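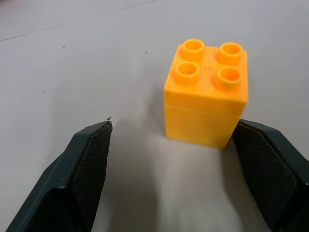 Wrist view: yellow-orange block between the open fingers

Prarar Two-Arm Demonstration Kit
by Weidemann

If you have ever tried to teach an arm to pick something up by writing out every move, you'll know why so many of our customers have switched to showing it instead. The Prarar kit is made for exactly that. A person guides the arms through a job, the kit records what the cameras and the joints were doing the whole way through, and at the end of the afternoon you have a tidy set of examples your learning system can train on (and, we hope, a cup of coffee still warm enough to drink).

We always suggest starting with toy building blocks. They are cheap, they have flat sides, and the studs on top give the wrist view something to hold on to when the fingers come in close. Record 50 tries with one block before you bring out a second color, and move the block a little each time! New users love to put it back on the very same spot, and then wonder why their arm only works on that spot. 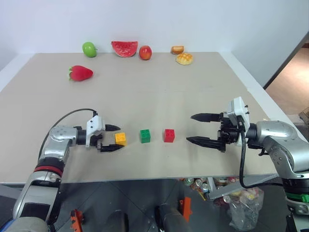
Once the single block is going well, put three in a row and add some clutter. Play food is a lovely choice for this, with its curves and leafy caps and odd colors, and it can live along the back of the table while the arms work up front. Leave some bare tabletop between the pieces to begin with. You can crowd them together later, when your examples cover the easy layouts.

The Nanance recorder software comes with every kit. It keeps the wrist views and the head view in step, lets you mark a try as good, poor or discard with a foot pedal, and asks for a short written instruction such as "pick up the yellow block with the left arm." Please do type these in as you go. We've all sat down with 214 unlabeled tries at the end of a long week, and it's no fun for anyone.

In the box
Wrist cameras, one per arm
Head camera and clamp stand
Foot pedal with long cable
Nanance recorder, single-lab license
Starter set of 22 blocks and play food pieces
Printed task cards, 30 in all

Arms, grippers and table are sold separately. The wrist mounts fit the Prustel gripper straight from the box, and we can supply adapter plates for most others if you send us a drawing of your flange.

Good to know before you order
The head camera likes a plain, matte tabletop and steady light from overhead. Shiny surfaces can be used, but expect to spend longer on setup.

Page last updated 02/04/2023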